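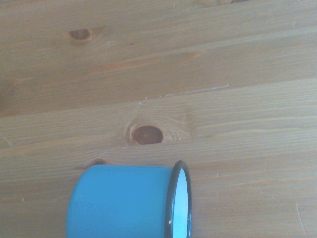 Blue mug on its side, ready for the upright task. View from the wrist camera.

Home About Teams Calendar Join Contact

About the Grustton Robotics Club

2 min read

The Grustton Robotics Club is an after-school program for students in grades 8 through 12. We meet in the old wood shop on the lower level of the school. The club has 29 members this year and two faculty advisors, Bahman Safavi and Sixten Solheim. Mr. Safavi teaches physics and runs the build side. Mr. Solheim teaches computer science and looks after the programming groups.

What we work on

Most of our year goes into a tabletop arm called Belay. Students designed the joints, printed most of the parts and wrote the control software. Belay handles household objects: cups, spoons, boxes, folded cloth. A mug lying on its side is one of the harder starting positions, and new members usually get it as their first programming task. The arm has to find the rim, pick a grip and set the mug on its base.

Students drive the arm by hand first and save each run. The club has saved 1,794 runs so far, and 883 of them are mug runs. Members go through the recordings, label the ones that went wrong and use the rest to train the next version of the program.

A smaller group builds wheeled robots for the Drernier league, which holds its regional meet in Clovunholm every June. Members may be in both groups if their grades allow it.

How the club runs

New members spend their first month on safety, basic wiring and Python. After that they choose a group. Older students lead the groups and the advisors sign off on purchases and on anything that uses the power tools. Each group keeps a paper logbook, which stays in the shop.

There is no tryout and no experience is needed. Families pay a small fee for parts, and the school office can waive it. Safety glasses are provided. Long hair has to be tied back near the machines.

Joining

Sign-up forms are in the main office and on the Join page. Students who come in partway through the year are placed with a group right away and do the safety unit alongside it. Parents are welcome at open shop nights, which are listed on the Calendar page.

Page updated Jul 13, 2019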